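The last bus to Karakaya

The road up to Karakaya was mined twice, once by each side, and neither kept a map that anyone now trusts. The bus runs on it again. It leaves the square in Utton at 6.40 in the morning and gets to the top a little before nine, stopping wherever somebody is standing with a bag.

Vasilis Nikolovski has driven it since January. Before the war he drove the same route in a larger vehicle with a working heater. He keeps to the middle of the tarmac and will not pull on to the verge for anyone, including the army lorries that come down in the other direction. They reverse. He says the soldiers have learned to know him by the dent over the front wheel.

The ceasefire was signed when the snow was still on the ground, and since then people have been going home in small numbers, mostly the old ones first. Karakaya had 600 residents before the shelling began. The district office has 200 on its register today, though the woman who keeps the register said that several of those come up only to water their trees and go back down to Utton to sleep.

I went up with Nandini Mathew, who runs the clearance survey for Justura, a small organisation that also handles property claims. The two jobs sit in the same office because they kept getting in each other's way. A family cannot claim compensation for a field until somebody has walked it, and the surveyors cannot walk it without permission from whoever owns it, and the owner is often in another country or dead.

"You start with the paper and you end with the paper," Mathew said. "The bit in the middle is a man lying on his stomach with a trowel."

Her team has marked out 400 plots on the slope below the village. Each has a number painted on a stone at the corner, white where the ground has been checked and red where it has not. From the bus window there is a good deal more red than white. The work went slowly through the spring rain, when the slope moved and some of the stones moved with it, and three weeks' worth of plots had to be measured again.

Most of the people on the bus that morning were carrying seedlings. Hortensia Huaranga had tomatoes in a washing-up bowl and held it on her knees the whole way. She came to the valley 30 years ago as a nurse, married a man from the upper village and stayed. When the front line reached the sawmill she walked down to Utton at night with her mother-in-law on her arm and a torch she did not dare to switch on. The mother-in-law died in the school gym there before the winter was out.

"She wanted to be buried up here and she wasn't, and I have to see about that," Huaranga said. She had already been to the district office about it. They had told her that the cemetery was red.

The sawmill is the first thing you come to. It belonged to a firm called Luvwood, which cut beech for chair legs and employed most of the village at one time or another. Both sides used the building. It has a good view of the road and walls thick enough to stop rifle fire, and for seven months it changed hands every few weeks. The roof has gone and the saw blades went with it, for scrap. Somebody has put a padlock on the front gate, although there is no fence on either side of it.

Whether the mill reopens is what people in Karakaya talk about when they have finished talking about water. Flor Guzmán managed the drying sheds and still has the keys to them. She thinks it would take a year and a great deal of money to get one saw line running, and that the trees themselves will be the harder problem. Beech that has stood through shelling is full of metal. A fragment the size of a fingernail will ruin a blade, and if the blade breaks it can kill the man standing behind it. Buyers know this. Before the war a lorry load from Karakaya sold on the telephone. Now the buyers want every log scanned, and the nearest scanner is on the far side of the border.

Guzmán has written to the company's owners, who moved abroad in the first month. She has had one reply, thanking her for her loyalty. She showed it to me folded inside the shed logbook, where the last entry is a moisture reading for a stack that was later burned for firewood.

Not everyone wants the mill back. Mercedes Cuadros, who teaches the 4 children now enrolled at the village school, thinks the site should be cleared and left alone for a time. Two of her former pupils were killed there, one on each side. Their mothers live on the same lane and have both returned. Cuadros said they were civil with each other, and that she did not expect more than that and would not ask for it.

The school is a single room with plastic sheeting where the windows were. She has been promised glass. She teaches reading and sums in the morning and, after the break, what she calls ground lessons, in which the children learn which paths they can use and what to do if they see wire. The youngest is five and can recite the whole thing. They are due a new set of textbooks when the road is declared open to heavy vehicles, and until then she shares out the old ones, some of which have lost their covers.
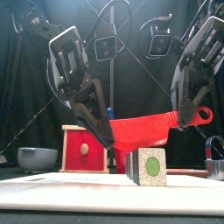 Water comes from a tank at the top of the lane, filled twice a week. The old spring is in a red plot. Justura had put it near the top of the list, but a surveyor found a rocket casing in the gully below it in May and the whole strip was closed again until an army team could be sent. The army team has other gullies to see to. Mathew rings them every morning from the bus stop, where there is a signal, and writes down the name of whoever answers.

I asked her how long the slope would take. She said that at the present rate it would be four years, and that the present rate depended on money that had been agreed only up to the autumn. The donors like to see hectares. A steep field with terraces and walnut roots might take a month and come out as a very small figure in a report, while a flat pasture near Utton can be done in days, and so there is always some pressure to go and do the pasture.

"The people with the pasture need it too," she said. "I don't have an argument against them."

In the afternoon there was a meeting under the mulberry tree outside the shop, which has no stock at present but does have chairs. The district had sent a young man with a form about electricity. He explained that the line would be restored as far as the sawmill, and that houses above it would be connected when they were certified as lived in. A man at the back asked how a house was supposed to be lived in without electricity. The young man wrote this down. There was a long discussion about the poles, several of which had been cut for stoves, and about who had cut them, and it grew loud for a while before Cuadros asked whether the form could be left with her so that everybody could read it properly.

Huaranga did not go. She was in her garden, which is white, putting the tomatoes in along the south wall where the plaster has come off. Her house has half a roof and she sleeps under the half that is there. She had got a stove going, and she had her husband's good coat hanging on a nail by the door. He is in hospital in the capital with his lungs and will come up, she said, when there is a road the ambulance will agree to drive on.

The cemetery is across the lane from her gate. The surveyors have taped it off, and the grass has come up to the height of the tape. She has asked Mathew for a date and Mathew has not given her one.

Nikolovski starts the engine for the return trip at four. He does not sound the horn; people can hear the diesel from anywhere in the village. Nine of us went down. He waited a few minutes more for Guzmán, who had gone back to lock the sheds, and then he took the middle of the road again.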